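Home | Routes | Club Runs | Kit Swap | Contact

Cool-downs, sore calves and the October half
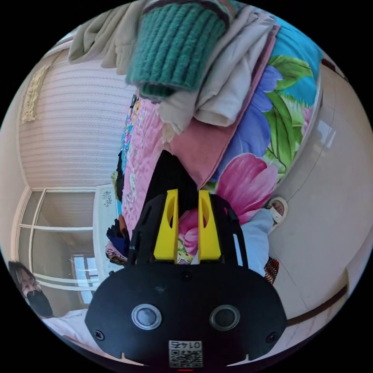
Quick one this issue, training block is eating all my time. A few of you asked what to do AFTER a long run. Short answer: don't just stop. Longer answer follows.

Last mile easy. Really easy, slower than feels normal. Then walk for a bit before you get in the car. I skipped this after the Luditz loop and my calves were like rope the next morning. Lesson learned, again.

Stretching. Hold it, don't bounce. Calves, hips, hamstrings, and the front of the thigh if you did hills. If something pinches, back off. If it's still pinching after 2 days, get it looked at instead of asking in the group chat.

Food and water. Eat something fairly soon. Toast and eggs for me, banana if I'm driving. Drink to thirst, bit more if it was hot. Get out of the damp shirt too, you get cold quicker than you think.

Sleep is the big one and the one most of us are bad at. Can't fix a bad week with a foam roller. Early night before AND after if you can manage it.

Next day: walk, easy bike, or nothing. No "just a quick tempo." You know who you are.

Now the half. Entries for the Gresteck Half in October close on 20th September, no late sign-ups this year. Course is the same apart from the bit by the Cordeiro bridge, wich is being resurfaced, so we go along the river path and rejoin at the mill. Adds a sharp left, watch your footing if there's leaves down. Water at 4 stations. Bag drop by the start, small bags only please.

Car share: post in the group with where your leaving from and how many seats. Parking near the start was awful last time so please do share.

Club run this week is the flat one out to Juremo and back. 2 pace groups, the slower one is properly slow, come along even if you've been off for months. Bring a light, it's getting dark early.

More next time, got to run (sorry).

Recent items
- Old shoes: when to let them go
- Results from the Luditz 10K
- Hill reps without tears
- Juremo trail: gate closed, use the lane
- Kit swap leftovers, mostly size small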